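Cold coffee at my desk, is a mug warmer worth it?

grendley_gal
My coffee is cold by the time I get through my morning email. I'm looking at the Toom warmer (the flat one) or the Vurnent, which costs more and has a timer. I drink out of a plain old ceramic mug and I'm slow, like an hour a cup. Anybody have either one?
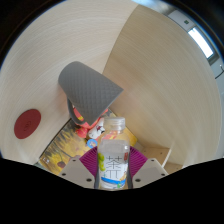
Also my office is picky about stuff that heats up, so an auto shutoff would be a big plus!

stellent562
Had the Toom for two winters. It keeps the bottom half warm and the top goes lukewarm anyway. Mugs with that hollow ring underneath are the worst on it, there's hardly any contact. A flat bottom helps a ton.

pourover_pat
Gonna disagree with the whole idea, sorry. Coffee sitting on heat for an hour tastes like burnt toast. Get a small thermos, pour 5 ounces at a time, done. I paid 181 bucks for one of those fancy app mugs and it lives in a cabinet now.

stellent562
Burnt toast is a stretch, Pat. It never gets hot enough on mine to cook anything. A little flat tasting, maybe, if you leave it till lunch.

pourover_pat
Flat is worse!! At least burnt has a flavor lol

grendley_gal
Ha, ok. I tried preheating the mug with hot water this morning and got maybe ten more minutes out of it, so that's free. 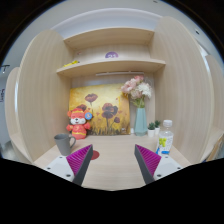 Still leaning toward the Vurnent for the timer, but I might borrow a thermos from home first and see if I can stand washing two things.

stellent562
Ask your building people before you buy. Mine said no to anything with a hot plate and I had to take the Toom home.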